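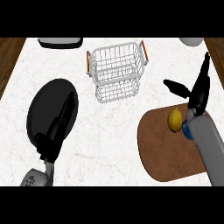 Parura has released Rorkari 2, a new version of its software for teaching two-armed robots by remote control. An operator moves a pair of hand controllers, the simulated arms follow, and the session is stored as a demonstration from which a control policy can be trained. The release adds a set of kitchen counter tasks, in which the two grippers work over a marble worktop laid out with a black plate, a wire basket with a handle at each end, and a lemon on a cutting board. Layouts of this type are awkward for a new operator – the black gripper is hard to pick out against the black plate, and the open fingers of the other arm have to come down over a small rounded object close to the wrist. Rorkari 2 lets the operator slow the motion of either arm separately while the other continues at normal speed.

The software ships with 847 recorded demonstrations, all made by remote control and all checked by a second operator before inclusion. A further 50 are supplied unchecked, with dropped objects and abandoned grasps left in, for customers who wish to test their own filtering.

Demonstrations are recorded at 25 samples per second. Each sample holds the joint positions of both arms, the opening of both grippers, the operator's commands and the position of every loose object in the simulation. Commands and resulting motion are stored separately. In the previous version only the resulting motion was kept, and customers reported that delays between the operator's hand and the arm could not be measured afterwards.

"Most of the work in this version went into the controllers and the timing," said Syafiqah Sitompul, head of operator tools at Parura. "When an operator hesitates, the recording contains the hesitation, and the policy may learn it. We wanted people to be able to find those passages and cut them without losing the rest of the session."

The trimming tool works on a shared timeline for both arms. A section can be removed only where both arms are at rest and neither gripper is holding an object. Where these conditions are not met, the section can be marked and given a lower weight in training.

Rorkari 2 also supports demonstration by hand on physical arms. With the motors in a compliant mode, the operator takes hold of the arm above the wrist and guides it through the task. Sessions recorded in this way use the same file layout as remote sessions, although the operator command fields are left blank. Both arms can be guided at once by two people, or one after the other by a single person – the second pass is then lined up with the first by means of markers set on the timeline.

Files made with the first version can be opened and converted, but cannot be saved back to the old layout.

Rorkari 2 is available now to existing licence holders. New licences will be sold from December through Taltley, which also supplies the hand controllers.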